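Search this site
Search

Heat Loss and Fuel Use in Rodberg During an Interruption of District Heating

Student project report, Applied Building Physics
Shares 10 Comments 2

1. Background

Rodberg is a housing district supplied by a single hot water main from the Drestevach boiler plant. In January the main failed at a welded joint under the access road, and the district had no heating for 29 hours. Electricity stayed on for most of that time. Residents switched on portable heaters, the local substation reached its limit in the evening, and the operator cut two of its feeders in turn.

The project looks at two questions. How fast did indoor temperature fall in apartments of different construction, and how much of the extra electrical load could have been avoided if residents had heated one room instead of several? The causes of the weld failure are outside the scope. The plant operator has its own inquiry into them.

2. The buildings

The district has two main types of building. The older type has solid brick walls, single stairwells and double windows in wooden frames, many of them replaced privately over the years. The newer type is made of precast concrete panels with a thin insulating layer. Panel joints were sealed when the buildings went up and have been resealed only where residents complained about drafts.

All apartments in the study are on middle floors. Top-floor and corner apartments lose heat through more surfaces and would need a separate calculation. This is a limit of the work, and the results should not be read as covering the worst cases.

3. Method

Temperature loggers had already been placed in the living rooms of participating households for an earlier course project on night setback. They recorded every 10 minutes and were still running when the main failed. No logger was moved during the interruption. Outdoor temperature was taken from the roof sensor on the Akinola school building, inside the district.

Each apartment was treated as a single thermal mass with one loss coefficient. The coefficient was fitted to the first part of the cooling curve, before portable heaters came on. Heater use was then estimated from the point at which the measured curve left the fitted one. Households also filled in a short form listing the heaters they used, the rated power of each, and the rooms in which they stood. Where the form and the curve disagreed, the curve was used and the difference noted in the appendix.

4. Results

4.1 Cooling rate

The brick apartments cooled slowly at first and then at a nearly steady rate. The panel apartments dropped quickly in the first hours, which fits their lower thermal mass on the inside face of the wall. By the time the main was refilled, both types had reached similar temperatures wherever no heater was used. Brick walls delayed the fall but also delayed recovery, and several households in the brick buildings reported cold walls well after the radiators were hot again.

4.2 Electrical load

The most common portable heater on the forms had a rated power of 1650 W. Many households ran 2 of these at the same time, usually in the living room and a bedroom. Running both, with a kettle or stove in use, brings an apartment close to the limit of its incoming fuse. Several forms mention fuses that had to be reset.

The model was run again with one heater per apartment, interior doors closed, and all occupants in one room. In the panel buildings this kept the heated room at a livable temperature for the full interruption. In the brick buildings the result depended strongly on the state of the windows. With the original frames, one heater was not enough during the coldest part of the night.

4.3 Air leakage

A simple smoke test was done afterward in the apartments where the fit was poor. Leakage was found mainly at the base of balcony doors and where pipes pass through the floor. Sealing these points with foam strip costs little and can be done by the resident. Estimated savings are given per apartment in the appendix and are larger for the panel type.

5. Discussion

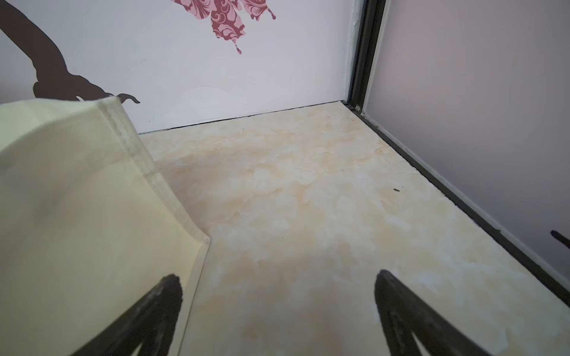

Fatima Oyewole commented on the draft that the one-room case assumes people are free to choose a room, and that in her building three generations share an apartment and the doors stay open all night so that the grandmother can be heard. She asked for a case with doors open. It has been added to the appendix. With doors open, the heated room settles at a lower temperature and the advantage over two heaters becomes small in the brick buildings.

Steven raised the matter of carbon monoxide, as some residents had used gas stoves for warmth. The forms did not ask about this. A question on it should be included in any later survey.

The single-mass model is crude. It does not separate air temperature from wall temperature, and it treats neighboring apartments as being at the same temperature, which holds only if they are heated in the same way. An apartment next to an empty one will cool faster than the model predicts.

6. Recommendations

The operator should send advice on one-room heating at the start of an interruption, with the fuse limit stated in plain terms. Balcony door seals in the panel buildings should be checked before October. Feeder cuts, where they cannot be avoided, should be announced by stairwell so that residents can heat the room beforehand.

The logger data and the fitting script are kept with the course office and can be requested there.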